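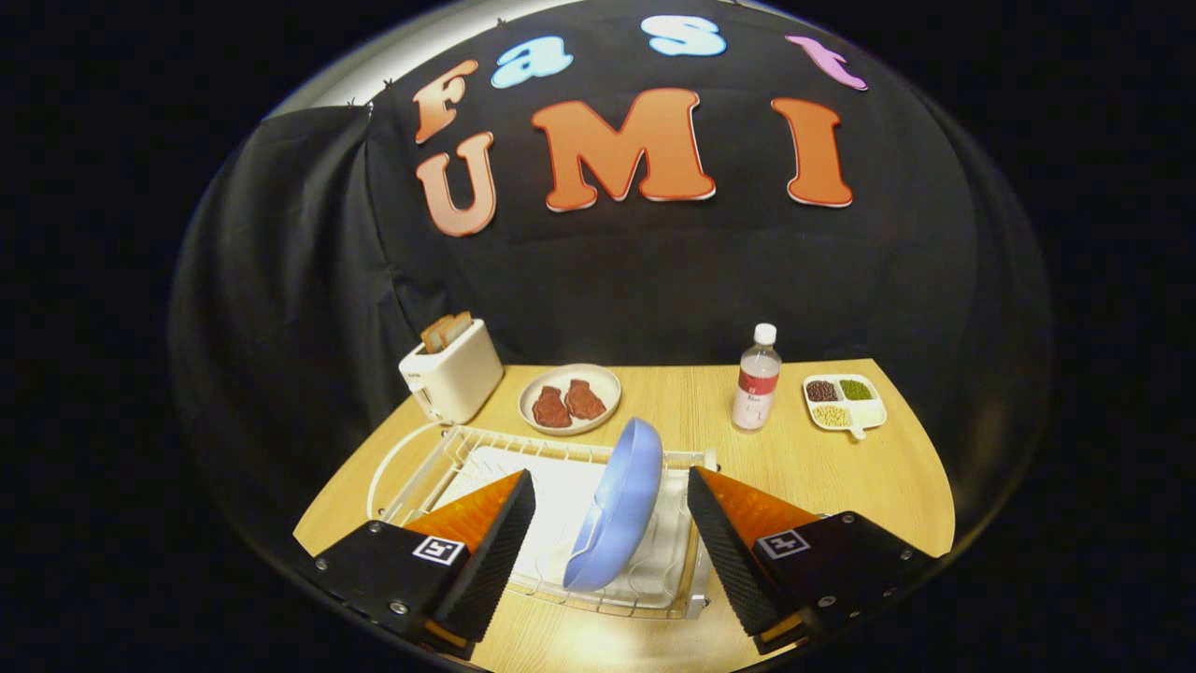
A blue plate in a white wire dish rack.

Kaisu Valtonen had the kettle on before I'd even got my coat off, which I'm told is how most council business in Niveston gets done (the official kind comes later, under brighter lights). She won her seat by 10 votes, 578 people having turned out in the rain, and she still talks about that night as though someone might ring up and take it back.

The fight this fall is over the old Fallness road. The mayor, Younes Shawky, wants it closed to trucks by the end of September, and plenty of families along it would happily carry the barriers out themselves! But the haulers use it every morning, and 441 residents have signed a petition asking him to wait for a proper bypass.

Valtonen likes Shawky, and she says so more than once, pouring a second cup. She just thinks he's rushing. "Younes hears a child's been frightened by a truck and he wants it fixed by supper," she told me. "I want that too, but those trucks will go somewhere, and somewhere is Sullen Lane."

The council votes on 03/09/2022. She hasn't written her speech yet.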